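Thread: Hanging clothes off a rack, solved or not?
Board: Manipulation / Household and light shop work

fametti_66
Every few months someone here says garment handling is solved. I don't think it is. Folding a towel on a flat table has been repeatable for a while. Taking a coat off a hanger and putting it back is a different job, and most published runs use one thin shirt on one hanger. Mixed outerwear is closer to what a hallway has: hooded jacket, long camel coat, something black at the back, wooden hangers.

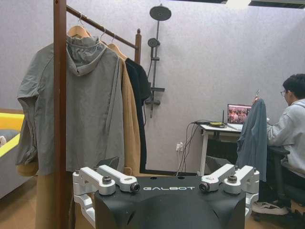
Reply 1
paucar
Disagree on "different job." Hook over rail is a peg problem with slack. Our shop cell at Zitola rehangs coveralls all shift, 8 per batch, and the miss rate is low enough that we stopped logging it. The limit is cycle time. Ours takes 30 seconds per garment and a person is much faster.

Reply 2
fametti_66
Coveralls are one SKU with one hanger type and fixed spacing. Put a heavy coat next to a light hoodie and the neighbors swing when you pull one out. What does your cell do when the sleeve of garment two is caught on the hook of garment one?

Reply 3
paucar
It stops and calls an operator. I never said it was unattended.

Reply 4
javier
Then you're both describing the same gap. I'd also separate reaching the rack from handling the cloth. A house has cable on the floor, furniture close by and people in the way, and the arm has to get its hand past the front garment without dragging it. Multi-finger hands help with the hook. They do little for the hem, and a long coat ends almost at the shoe shelf.
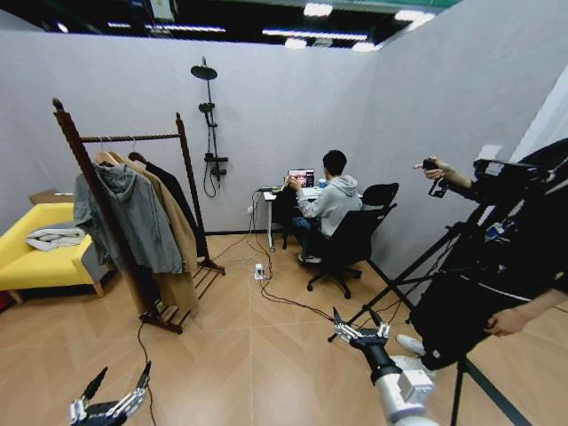 Reply 5
zitola_b
Javier is right about the split, but I'd put the floor first. We ran 654 trials with a mobile base last July and lost more of them to power leads than to cloth. Two fingers or five made no measurable difference.

Reply 6
fametti_66
Were the leads taped down or loose? If loose, I'd count those as base failures and report the cloth number separately.

Reply 7
zitola_b
Loose. I'll split the table and post it tonight.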